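The Exit Interview

Brindmont had 143 employees and an anonymous suggestion form, and by March the form was the busier of the two. Katia Orlandini read every entry. She had been hired to run payroll, but payroll at Brindmont took a morning, and the rest of the month was Culture.

"Bring back the old coffee," said the form. "Bring back the old CEO," it said, eleven minutes later, in what was plainly the same mood.

The new CEO had come over from Sakai with a slide deck and a belief in candor. He wanted the entries read aloud at the all-hands, unedited. Katia pointed out that one of them was a limerick. He said candor had no genre.

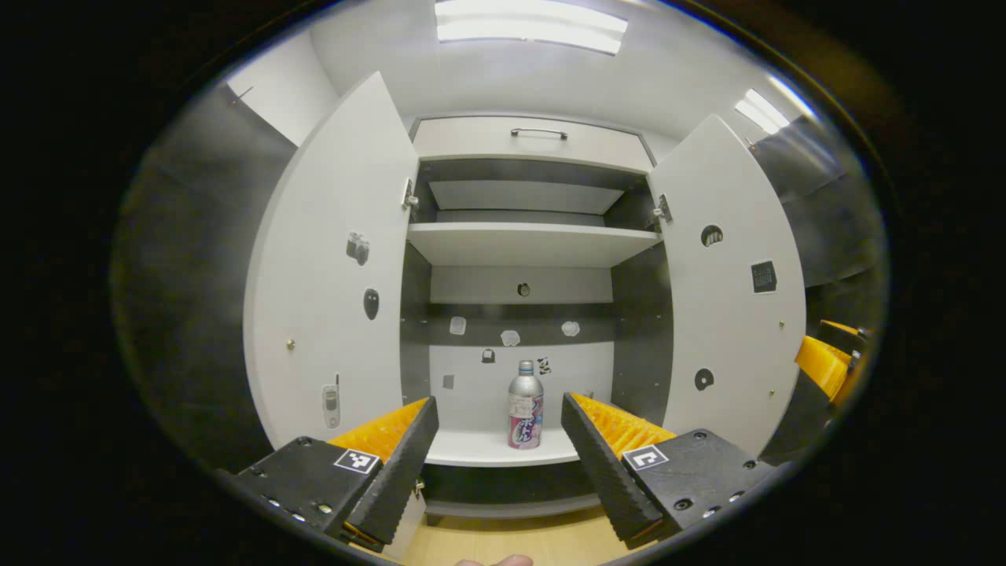 So she read them. She read the one about the parking and the one about the raises, which had been 32 dollars a month before tax. She read the limerick, and heard a laugh from Accounts that came a half second too early, before the rhyme, and made a note of it. Then she read the last one, which said that the head of people had not taken a vacation in 7 years and was starting to frighten the interns.

"That's very candid," said the CEO.

"It is," said Katia, who had written it herself.

He gave her two weeks off and, because he was a man who liked a program, a wellness budget of 3000 dollars. She spent it on a rented house in Delloddale with a bad stove and no signal. On the fourth day she walked up to the road, held her phone over her head, and let the messages come in. The form had been quiet without her, apart from a single entry on whether she was coming back.
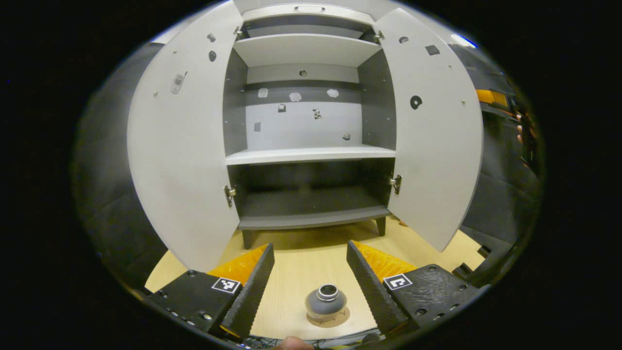 Allau wanted to know who was doing payroll in the meantime, and had wanted to know it in four separate messages, each one shorter than the last. The fourth was just the word "payroll" and a period.

Katia looked at it for a while. It was the best-written thing anyone had submitted all year. She put the phone in her coat and went back down to see about the stove.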